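3.2 Evening calls and the long wait at the reed edge

We had hoped, when we first walked the marsh at Udalcombe, that the bitterns would be easiest to find at dawn, as so many of the older field notes suggest. Our birds had other ideas! Most of the booming we heard came in the last hour of light, and it carried so well over still water that two observers standing at opposite ends of the Clavton bank would often write down the same male (a problem Barajas had already run into with rails, and handled much more neatly than we did).
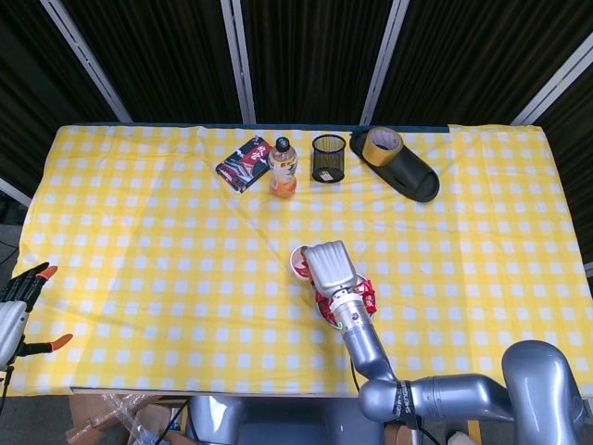

We therefore settled on 24 listening visits, each lasting 60 minutes, with both observers noting the compass bearing of every call and comparing sheets afterward over something warm to drink. Where the bearings crossed inside the same patch of reed, we treated the calls as one bird. Florov used a stricter rule, and we did try it for a while, but it threw out a good many quiet males that we were quite sure of by ear.

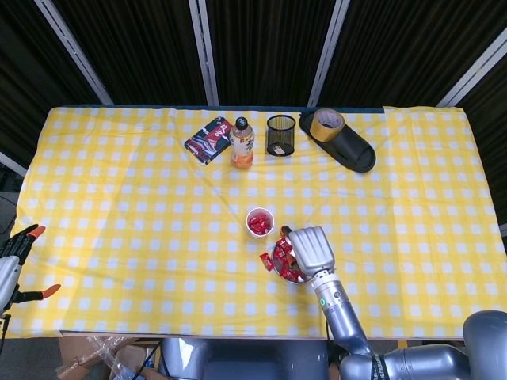 Figure 2. Table with a yellow and white checked cloth and items along the back edge.

By November the calling had long stopped, and we turned to feeding birds along the ditches, which is slow and rather lovely work. Mwanaisha Masanja kept the ditch records and Miłosz Nowakowski the water levels, and their two sets of notes are compared in Section 3.3.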